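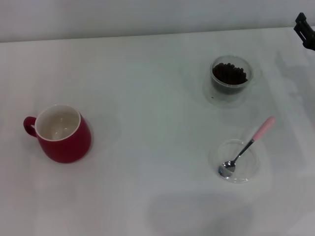 *The table at Pattinasarany, set for a spoon task: mug, beans, dish and spoon.*

**"Write down what stops it"**

18 March 2022

Dede Asante keeps the house rules for the robot tables at Pattinasarany in a ring binder. It has 4 sections, and the longest is the one on stopping. She has run the tabletop area for three years, and before that she inspected packaging lines for Iltico, where she says she learned to dislike long documents.

"People send me safety plans that run to 60 pages and I can't find the page that tells me who is allowed to press start," she said. "If I can't find it, the person at the table can't find it either."

We talked over two mornings, mostly about what good practice looks like when the work is small. Asante's arms don't lift car doors. They pick up spoons, cups and lids, and they do it within reach of whoever is setting the table. She thinks that is where rules tend to slip.

"With a big machine you get a fence, and everybody respects the fence. With a small arm and a coffee mug, people relax. They reach in to straighten something while it's moving. I did it myself in my first month."

The rule that came out of that month is short. No hands over the table while the arm is enabled. If an object has to be moved, the operator stops the arm, says "stopped" out loud, moves the object, steps back and says "clear." The second person at the station repeats the word before the arm is enabled again. There is always a second person.

I asked whether that slows things down.

"Yes," she said. "We planned for it. The schedule has the time in it, so nobody has to steal it from somewhere."

Her next section covers the objects themselves. Every task has a setup sheet that lists what belongs on the table, and anything else comes off: phones, pens, tape, the operator's own drink. Glass is allowed, but only on tasks where the sheet calls for it, and it is checked for chips by eye and with a gloved finger at the start of each shift. A chipped piece goes in the bin that day. Food used as a prop, such as coffee beans, is labeled as not for eating and stored away from the kitchen.

"That one sounds silly until you find someone making coffee with it," Asante said.

She is strict about the surface too. A stray bean or crumb gets written in the log if it is spotted during a run, and it stays where it is until the run ends. Cleaning up halfway through means the record no longer matches the table, and it also means a hand in the work area.

Force limits take up a single page. The gripper's closing force is set per task and locked, and operators can lower it but can't raise it. Raising it takes a signature from Asante or from Thaddäus Rüegg, who looks after the controllers. Rüegg joined us for part of the second morning.

"A spoon handle needs very little," he said. "When someone asks me for more force, usually the approach angle is wrong. So I ask to see the approach first." 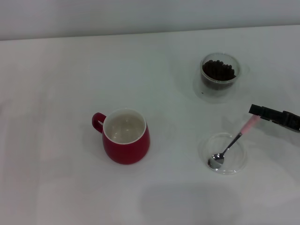

*Gripper at the end of the spoon handle. The mug and the beans stay on the table.*

Contact is the point in a task that Rüegg watches most closely. His rule is that speed comes down before the fingers get near an object, and stays down until the object has been lifted free or let go. He wants the slow zone set by distance and written on the setup sheet, where anyone can check it. He doesn't want it left to the feel of the person driving.

"Operators get good, and when they get good they get fast," he said. "I'm happy for them. The limit still applies."

The two of them disagree on one thing, which is how much to log. Rüegg would keep every stop, including the ones that last a second. Asante used to agree with him. In January she went through the log from the Rodgate site, which shares her rules, and found 1592 entries. By her count, 900 of them said only "stopped, resumed."

"I can't learn anything from that," she said. "Write down what stops it. One line. Arm too close to the glass, spoon slipped, somebody walked in. Then I can fix something."

Rodgate now uses a form with 5 causes and a blank line. Rüegg still saves the full machine record on his side, and they have left it there.

I asked Asante what she would tell a smaller shop, one or two arms and no safety staff. She went back to the binder and turned to the first page, which has the names of the people trained on that station and the date each of them was last checked.

"Start with this," she said. "Who can run it, and when did you last watch them do it. After that, the stop rule. You can write the rest in the second week."

She rechecks everyone every six months, herself included. Rüegg does hers. Last time he marked her down for saying "clear" while she was still stepping back, and she had to run the station under supervision until the following Monday.

The binder goes to the Bradodbridge site next, where the tables are higher and the reach distances will have to be measured again.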